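Is the Kitidham sorting kit worth it for a small recycling demo?

Posted in Hobby and Classroom Robotics

I run the after-school tech room at the community center in Humport and we have a budget to buy one arm kit before October. The one I keep coming back to is the Kitidham sorting kit, the version with the soft two-finger gripper. We want it to pick drink containers up off a table and put them in the right bin, cans in one and plastic bottles in the other. Kids between 12 and high school age would be using it, with an adult in the room.

What I can't tell from the product page is how well it copes with real containers. The demo clip uses foam blocks. I also don't know if the gripper opens wide enough for a bottle lying on its side, or how much work it is to set up the positions every time the table gets moved. The other one on my list is the Karaki starter arm, which is cheaper but comes with a hard claw. Has anyone here used either one with bottles and cans?

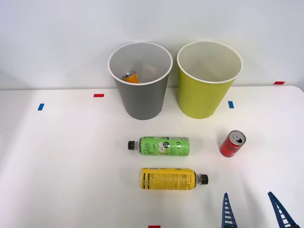
Posted by esobench | Member | 4 replies in this topic

We have had the Kitidham kit for two school terms and it does this job, with some limits. My setup is in the picture. The gray bin is for cans and the yellow-green one is for bottles. Those are paper cups, and I would suggest you use something similar at first. If the arm comes in low it knocks the cup over and no harm is done. A metal bin will hurt the fingers.

Your questions in order.

Bottles on their side: yes, the gripper opens wide enough for a small drink bottle. It will not do a 2 liter bottle. Grab the bottle across the middle of the label and have the fingers come straight down. If you grab near the cap the heavy end swings and it drops. Test it with empty bottles first, then put the caps back on, because an open neck catches on the rim of the cup.

Cans: standing cans are easier than lying ones. Slim cans are the easiest of all. The fingers have slots cut along them and they bend around whatever they close on, so you don't have to be exact. Full-size cans work too but you need to raise the grip force a step in the settings, and if you go too high an empty can will dent.

Setup: get some colored tape. I put small strips of red and blue on the table and leave them there. When the bins get bumped I put them back by the tape, and I haven't had to teach the drop positions again since I started doing that. Without it you will be redoing the positions every session. It takes 12 minutes or so the first few times and the kids lose interest.

The software that comes with it is plain but it works. It saves 4 programs on the controller itself and the rest have to live on a laptop. The manual says the fingers are good for 4000 cycles. I have not kept a tally and ours are still on the first pair.

Things I don't like: the power cord is short, the emergency stop is a separate purchase, and the support people take a while to write back. Order the stop button with the kit. You will want it with kids in the room.

Posted by karaki_owner2 | New member

I have the Karaki. Its fine for blocks. Cans it crushes and bottles roll away from it. You can put rubber on the claw, I used bike inner tube, it helped some. If the budget is there get the other one. If not the Karaki will still teach them the programming part, just dont promise anybody a recycling demo.

Posted by esobench | Member

Adding one more since I got a message asking how I lay out the table. I keep the bins together at the back and the containers in front of them, with the bottles pointing in opposite directions so the program has to deal with both.
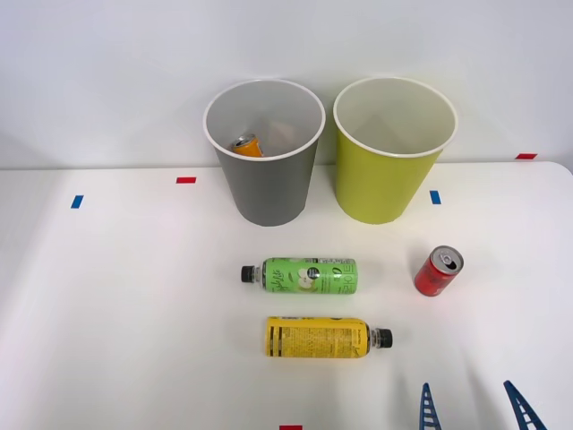 Orange can in the gray bin, two bottles and the red can still on the table.

I usually have them write the can part first and add the bottles once that is reliable. Mixing everything from the start makes it hard for them to see which step is failing. A white table is good if you plan to add the Eso camera module later, as it picks out colored labels against white much better than against wood grain. You don't need the camera to begin with. Fixed positions are enough for a first demo, and the module costs extra.

Also check the edge of your table before you order. The clamp on the base wants a flat edge to hold on to. If yours is too thick or too rounded you will have to bolt the base to a board, and the bolts are not in the box.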